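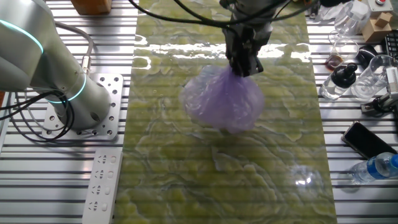 Purple bag over the green marble strip, slatted table, Room 44

Print this page | E-mail this page

Bench checklist, Room 44, December
Walked by Hsiu-ying Huang with Trinh La

Hi all! I did the round just before lunch, so comments are mine and Trinh gets the credit for crawling under things.

1. Marble strip clear of loose items – OK
I do love that green marble pattern, I'll admit it. It's shiny though, and the glare hides small stuff, so please run your hand over it (screws, bits of tape, all of it) before you leave.

2. Strip lies straight on the slats – OK
Corners were lifting in the last round. Pin-yu Fu pressed them back down and they've stayed put. Thank you!

3. Plastic bags accounted for – NEEDS WORK
The thin purple ones are light and they wander. We found 2 behind the Sollis cabinet. Used bags go in the bin by the door, new ones go back in the box, lid on.

4. Cables off the walkway – OK, with a grumble
Nothing crossing the floor this time. The coil beside the base plate could be neater – five minutes and a couple of ties would do it.

5. Power strip – CHECK AGAIN
The white one with four outlets and a switch for each. Please don't plug a second strip into it, and no drinks on that side of the table. Tien-fu Tai is going to label the switches so we stop guessing.

6. Base plate bolts – OK
Trinh tried them by hand, all snug.

7. Exit and extinguisher – OK
Someone had parked a Carrillo carton in front of the extinguisher. I moved it to the hall. If it's yours, come get it!

Open items: 3 and 5. Pui-shan Hung has the next round, so send her your fixes by 5.

Print this page | E-mail this page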